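Duver Bench Simulator: Set-up Guide
Section 6. Checking the wrist view before a first grasp

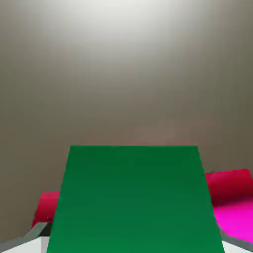
The wrist view is the main reference for aligning the Hustomo gripper with a part in simulation. It opens in the right-hand panel when a project is loaded and follows the tool at all times. When the gripper is lined up with a block, a finger should show in each bottom corner with the block between them, as with the green block in the view for this section. Red objects to either side are neighbouring parts and should be treated as obstacles during the approach.

6.1 Load the project

1. Start Duver and open the Masri block set from the project list.
2. Select Dilell as the controller. The port must read 2432.
3. Press Reset. Wait until the status line shows Ready.

6.2 Align the gripper

4. Set the jog speed to 80 mm/s or lower.
5. Jog the tool until the target block lies between the fingers.
6. Turn the wrist until the gap on each side of the block looks the same.
7. Lower the tool in small steps. Stop if either finger touches a neighbouring part.

Note: The near end of a large block may run past the bottom of the wrist view. Use the side view to check the depth of the fingers.

Note: The default backdrop is plain grey. It has no effect on contact or grip force and may be changed under View, Backdrop.

6.3 Close and save

8. Press Close. The grip indicator changes from Open to Held.
9. If error 661 appears, open the gripper, raise the tool and repeat from step 5.
10. Save the pose under a new name.

CAUTION: Do not send a saved pose to a real arm until the tool offset has been measured on that arm. The simulated offset is a nominal value only.

For grip force settings, see Section 7.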